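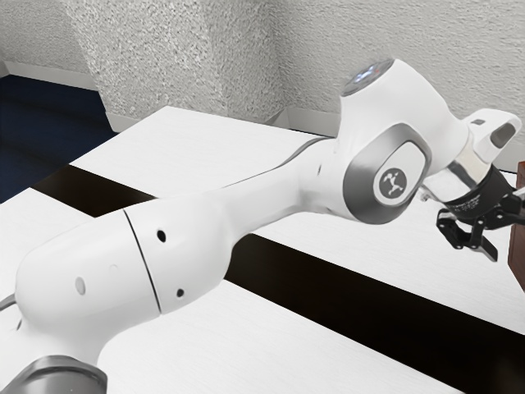
La bibliothèque de Prarnbridge prolonge ses soirées de lecture jusqu'en juin

23 décembre 2019

Il y a des habitudes dont on ne se défait pas facilement, et les habitants de Prarnbridge semblent bien décidés à garder celle qu'ils ont prise cet automne. Les soirées de lecture à voix haute de la bibliothèque municipale, qui devaient s'arrêter avec les fêtes, continueront finalement jusqu'au mois de juin, deux fois par mois, toujours dans la grande salle du rez-de-chaussée, celle dont les fenêtres donnent sur le canal et dont les radiateurs, les fidèles le savent bien, mettent une bonne heure à se réveiller.

L'idée était pourtant modeste au départ. La bibliothèque avait reçu cet été un legs de 343 ouvrages venus d'une maison de Nimcombe, des romans surtout, quelques récits de voyage, et une belle série de contes reliés dont plusieurs volumes n'avaient manifestement jamais été ouverts - il a fallu en couper les pages au coupe-papier, un vrai plaisir pour ceux qui s'en sont chargés. Plutôt que de ranger tout cela en silence dans les rayons, l'équipe a proposé au public de venir en écouter des extraits, avec une tasse de tisane et une part de gâteau pour les gourmands.

On attendait une poignée de curieux. Depuis la première séance, environ 205 personnes sont passées par la grande salle, certaines une seule fois, beaucoup d'autres avec une régularité touchante. Il y a des familles avec de jeunes enfants, des retraités du quartier de la gare, des lycéens envoyés par leur professeur et revenus ensuite de leur plein gré, et même un petit groupe qui fait la route depuis Vallen, malgré le brouillard et les travaux du pont.

Le succès tient sans doute beaucoup au déroulement des soirées, qui n'a rien de solennel. Chacun peut lire, à condition de s'inscrire à l'accueil et de ne pas dépasser un quart d'heure. On se trompe, on reprend la phrase, on rit un peu, et la lecture repart. Un soir de novembre, une panne de courant a plongé tout le rez-de-chaussée dans le noir au beau milieu d'un conte de marins, et l'on a terminé le chapitre à la lampe de poche. C'est, paraît-il, la séance dont on parle encore le plus volontiers devant le comptoir des prêts.

Pour la suite, le programme s'étoffe sans perdre son caractère. La librairie Lukoševičius, installée de longue date sur la place du marché, prêtera des livres récents pour que le fonds ancien ne soit pas seul à l'honneur, et offrira un bon d'achat tiré au sort à la fin de chaque séance. Deux soirées seront réservées aux langues étrangères, avec lecture du texte original puis de sa traduction. Les personnes qui parlent une autre langue que le français à la maison sont chaleureusement invitées à se faire connaître, quel que soit leur niveau de lecture.

Les plus jeunes ne sont pas oubliés. Un coin avec tapis et coussins leur sera aménagé près du rayon des albums, et les lectures qui leur sont destinées passeront en début de soirée, pour que tout le monde puisse rentrer se coucher à une heure raisonnable. Elles s'adressent aux enfants à partir de 7 ans, mais les petits frères et petites sœurs pas trop remuants seront bien sûr les bienvenus.

L'entrée reste gratuite et sans réservation. Le calendrier complet sera disponible à l'accueil dès la réouverture de la bibliothèque, après les congés de fin d'année. Pensez à prendre un gilet, et si le cœur vous en dit, un gâteau à partager.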